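Chapter 4
Setting Limits for Handling Tasks

After reading this chapter you should be able to:
state the difference between a task limit and a machine limit
write a task sheet for a simple pick-and-place job
decide when a trial must be stopped and logged

In June the training workshop at Nandmont went back through its log of 1,198 handling trials. Of these, 323 had been stopped early. Demetrius Kasprzak, who ran the review, found that most of the stopped trials had no written limit for grip force or finger opening. The operators had worked from memory, and two people on the same shift often used different values.

A machine limit is set by the maker and protects the arm. A task limit is set by the user and protects the work, the surface under it and anyone nearby. Soft goods need a task limit well inside the machine limit, as a grip that suits a bottle will flatten a piece of dough. 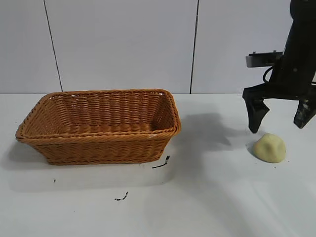 Figure 4.1 Gripper with fingers open above a lump of dough; basket to the left.

For a job of this kind the task sheet should give the finger opening at approach, the lowest height the fingertips may reach, the closing force and the travel height over any container rim. The Flodovgate rule, used throughout this book, adds a pause of 2 seconds before closing whenever the item can change shape. Values are written in by the person who tested them, and signed.

Section 4.1 deals with measuring the opening. Section 4.2 covers force, using the Wirero test block. Section 4.3 sets out the stop and log procedure, and the exercises at the end ask you to correct a task sheet containing 15 errors.

Key terms: task limit, machine limit, approach opening, travel height, stopped trial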